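# Visano will read every name at its memorial this November

September 10, 2025

Visano is getting its full roll call back. The town council voted Tuesday night's predecessor plan out and a much bigger one in, and this fall, for the first time in decades, all 2,310 names on the Araya Street memorial will be read out loud in one ceremony.

It's wonderful news for anyone who has stood in the cold on Veterans Day and heard only the short list. For years the town has read the names from one war at a time, switching each November, so a family could wait a long while before hearing its own. This year they'll all be read, beginning at 10 in the morning and going until the last one is done.

The idea came from Itzel Ledesma, a high school history teacher who grew up two streets from the memorial and whose great-uncle is on the north face of it. She brought it to the council in January with a stopwatch reading from her own kitchen table.

"I read the whole south face to my dog," Ledesma told the council. "It took less time than a ball game, and people sit through those in the rain."

The vote was close, and the debate before it was a good one. Two members worried that a long program would keep older veterans outside too long. Another wanted the speeches left as they were, with the mayor, the state representative and the candidates all getting their usual turn at the microphone. What passed was a version with no speeches from anyone running for office, which got the loudest applause of the evening. Elected officials are welcome to come, and they can sign up to read names like everybody else.

That last part matters a lot here. Last year's ceremony ran long on campaign talk and short on almost everything else, and the letters to this paper went on for weeks. Some people wanted politicians kept off the steps altogether. Others said a town that sends people to war should have its leaders standing right there, listening. The new plan makes room for both views, and it puts the names first.
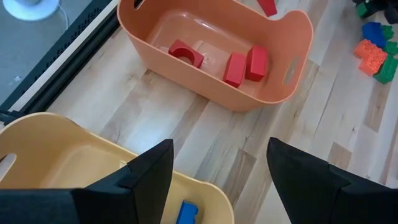
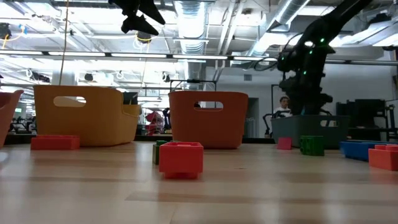
*First picture: red blocks in an orange bin. Second picture: blocks, baskets and bins on a table.*

Readers will work in turns at a lectern facing the north side, with 100 people sharing the list. Sign-up opened this week at Plivance Hall, and anyone 12 or older can take a turn. Each reader gets a page ahead of time, with the harder names spelled out by sound. Ledesma's students have been calling families all summer to get those right – and they've already fixed several that had been mispronounced for as long as anyone can remember.

There are gaps, too. Some names on the stone have only an initial and a last name, and the students would love to hear from relatives who can fill in the rest. The library has a notebook at the front desk for this. Old letters and discharge papers can be copied while you wait, and the library will give the originals right back.

The town expects about 2,000 people over the course of the day, coming and going. Araya Street will be closed to cars between the post office and Nullari Bridge. Heated tents will go up on the lawn, with chairs saved for veterans and for families of those listed, and the reading will be carried by loudspeaker into Plivance Hall for people who would like to listen indoors. The high school band will play before the first name and after the last. There'll be soup at noon, served right through the reading.

The two minutes of silence stays at 11, as it always has. The reader at the lectern will stop wherever the list happens to be, and pick up again with the next name when the bugler is done.

Paying for all this turned out to be the easy part of the discussion. The tents and loudspeakers come out of the parks budget, and the council moved over the money that used to cover the speakers' platform. A motion to sell advertising space in the printed program failed without a single vote in favor.

Whether the full reading becomes a yearly event will be decided after this one. Council members said they'd like to hear from families first, and there will be a box for comments by the tents. Ledesma would like to see it every year. She has asked for a page from the middle of the list, and her great-uncle's page has gone to a cousin who is driving in for the day.

Reader sign-up continues at Plivance Hall until all the pages are taken.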